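FOR RELEASE Jun 4, 2019

Dekden Opens Display Fittings Workshop to Small Shops and Makers

Liyanage – Dekden, a maker of clear acrylic cases and shelving for shops, schools and small museums, is now taking orders from customers who need only a single piece. Until now the company has worked mostly for chain stores and asked for a minimum order of 150 units. The new service, called Bandulia, has no minimum.

Customers send in the outside measurements they want and say what the case is meant to hold. Dekden replies with a drawing and a price, usually within 4 working days. Once the drawing is signed, the panels are cut and the case is put together at the Liyanage workshop. Larger pieces can be sent flat with the rails packed separately, and the customer assembles them on site.

"We kept turning away people who wanted one good box," said Kaja Tamošiūnaitė, workshop manager at Dekden. "A fabric shop wants one case for the counter. A school wants one for the hallway. They were buying things that almost fit, and then calling us to ask if we could cut them down."

Bandulia cases are built from transparent panels held by thin rails. Crossbars can be full width or stop partway, depending on what goes inside. A customer showing folded goods may want bars close together, while someone hanging a length of cloth will need most of the height left open. Panels are available in clear only. Dekden tested tinted panels in December and decided against them after shop owners said the tint changed the color of their goods.
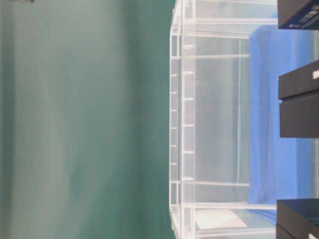 Color was also the reason the company repainted part of its sample room this spring. Visitors had been looking at cases against bare gray walls and finding it hard to judge how a piece would look at home or in a store. They are now welcome to bring their own goods, a paint card or a piece of the fabric they plan to use, and try them with the sample cases before ordering. Visits are by appointment and last about an hour.

Dekden is also changing how its cases are packed. Each panel will ship with a paper sheet on both faces, which should be left in place until the case is standing where it will be used. The company asks customers not to clean the panels with window spray or anything containing ammonia. A soft cloth with warm water and a little dish soap is enough. Paper towels will leave fine scratches over time.

"Most of the damage we see comes from cleaning," Tamošiūnaitė said. "Somebody wipes off dust with a dry towel every morning, and after a year the front looks cloudy. We put a card about it in every box now, and we tape it to the inside of the lid so it gets read."

Replacement parts will be sold separately. Rails, tabs and single panels can be ordered by quoting the job number printed on the drawing. Drawings are kept on file for 2 years after delivery, and customers who have lost their copy can ask for another at no charge.

Orders can be placed by mail, by phone or at the workshop counter. Shops that already have an account with Dekden can use the same account number for Bandulia orders. Delivery within the Liyanage area is handled by Dekden's own van, and all other orders go out through Voltulik, the company's regular carrier. Delivery charges depend on size and are listed on the quote.

Dekden will continue to supply its chain store customers under their present terms. Prices for the standard range are unchanged.

Contact for press and sample room visits:
Kaja Tamošiūnaitė, Workshop Manager
Dekden, P.O. Box 3851, Liyanage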